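January 19, 2023

Up before the alarm again, with the wording of section four going round in my head, so I made a pot of coffee and sat with the draft at the kitchen table until it was light enough to scrape the windshield. I had promised myself back in November that the handling rules for the Furkow project would be finished before the holidays, and well, we are where we are. There are 19 rules now. There were more, but I have been merging the ones that said the same thing twice, and I must say it gives me a quiet kind of pleasure to cross out a paragraph!

The morning went to the rule on approach height. Our old text, which we more or less inherited from the Botley line, says the arm must stop above the work "at a safe distance" before the fingers go down, and everybody who reads that nods and pictures a different distance. I want a figure in there. I wrote 15 millimeters above the tallest part in the case, measured and written on the job sheet, and then I spent far too long worrying over whether the tallest part means the tallest part under the fingers or the tallest part anywhere the gripper body might pass. I have settled on the second. The fingers are narrow little things and the rest of the gripper is a good deal wider, and it's always the wide bit you forget while you are staring at the tips.

After lunch I took my notebook down to the cell and stayed by the memory slots for most of the afternoon, reading the rules aloud to myself like a person rehearsing a speech. 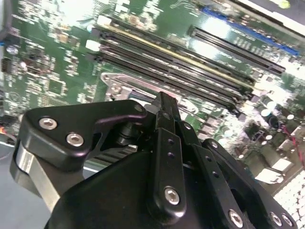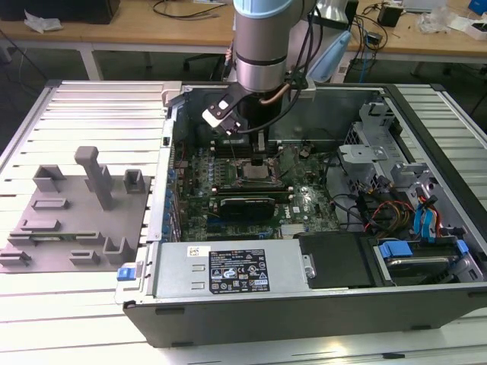 The green board and its memory slots, with the gripper over them.

Wullora had a different view when I read my approach rule out over the phone, and said that a height by itself is worth very little if the case can slide, so the rule about holding the case still ought to come first and the one about height second, and that any person putting a hand inside should have the arm stopped and locked out, not merely paused, before so much as a cable gets tucked away. I grumbled a bit, having numbered everything so nicely, but by the time I had hung up I was already renumbering. The lockout rule is now number one, the clamping rule is number two, and height has gone down to third place, where I suppose it will be perfectly happy.

We also went over cables, which I had treated in one mean little sentence. Wullora would like loose wires tied back or moved clear before any program is run at full speed, and a slow pass first whenever a new model of computer comes in, with someone at the stop button the whole way through. I have put both in. I left out the bit about photographing every case before and after, which I do think is sensible, but the Quispe people already keep 4000 pictures that are never looked at, and I would like us to decide who is going to look before we start taking them.

What I haven't solved is grounding. The draft tells the person to wear a wrist strap and says nothing whatever about the fingers of the gripper, which touch the parts far more often than we do. I wrote "fingertips to be checked for static at the start of each shift" and then crossed out "shift" and wrote "day," and then put "shift" back. I'll ask for the meter tomorrow and see how long the check takes.

Home late, soup from the freezer, feet up. Page 137 of my library book and I couldn't tell you a word of it. Must remember to print the new draft on the yellow paper so that it doesn't get mixed up with the old one, and to buy coffee.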